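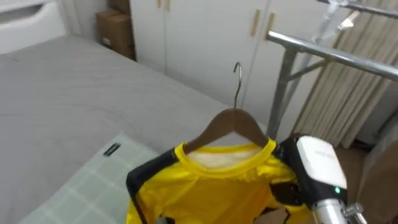
Household Textiles, Unit 2: Reading a Care Claim
Handout to go with the February lecture
C. Afolabi

Most of what gets said about washing clothes and bedding comes from people who sell something. Keep that in mind when you do the reading, including the parts I assigned.

Start with thread count. It is the number of threads, both directions added, in a square inch of cloth. A sheet sold as 800 usually gets there by counting each ply of a twisted yarn as its own thread. Weave a two-ply yarn at 400 and you have your 800, and the cloth is no softer for it. Ask what the fiber is and how long the staple is. If the seller can't tell you, the number is decoration.

Next, "wrinkle free." The Runach leaflet (in your packet) claims this for a cotton blend after one wash. One wash! Look for the drying method. It isn't given. A shirt hung up damp and a shirt left in a heap will not come out the same, whatever the finish.
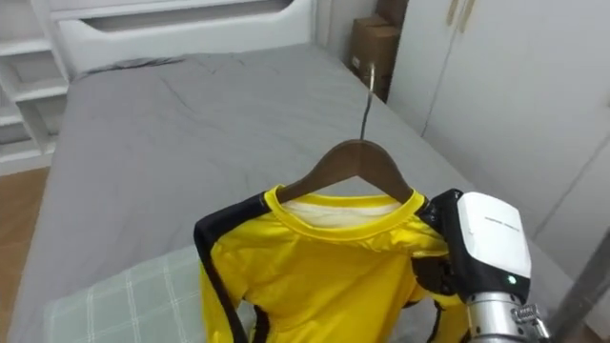

Polyester knits hold their shape well and hold body odor well too. The usual advice is to skip fabric softener on them, and I think that advice is sound: softener leaves a coating, and the coating gets in the way of moisture moving through the knit. I am less sure about vinegar. The Skiltov and Harnomley readings both recommend it, and neither one ran a wash without it to compare.

Terms to know: ply, staple, finish, pilling, colorfastness.

For next time, bring a care label from something you own. Write down every claim on it and what test would show the claim was false. Some of you will find there isn't one. Write that down too.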